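How do you fold T-shirts so they stay folded in a drawer?

Asked by Dindo Tolentino

I've got 15 or so work tees and they all live in one shallow drawer. I fold them in half, then in half again, and by Wednesday it looks like someone's been through it with a rake. Do I need one of those plastic folding boards, or am I just doing it wrong? Cotton, mostly, short sleeves.

2 answers

Erlinda Aquino
No board needed, mate! Get yourself a proper flat surface first. I used to do mine on the bed and the doona swallows every edge, so now I use the big table. Lay the shirt face down, smooth it from the middle out with your hands, then bring each side in to the centre with the sleeve doubled back on itself. 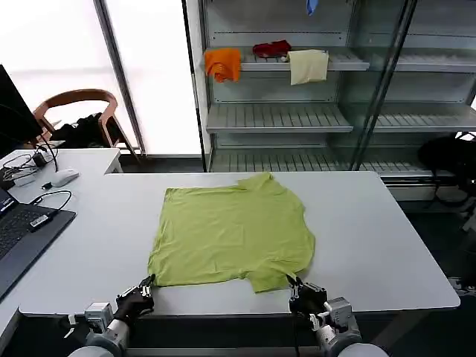

Sleeves are where most people come unstuck, I reckon. If one pokes out past the hem, the whole thing goes lumpy once you start folding up from the bottom, so tuck it back in before you go any further. Same with the collar, give it a tug if it's bunched. Then fold up in thirds and stand them on their edge in the drawer like files. I fit 21 in mine (bright colours at the front, they're my favourites).

Winilell
I just roll them. Takes 2 seconds each. Bit creased but who's looking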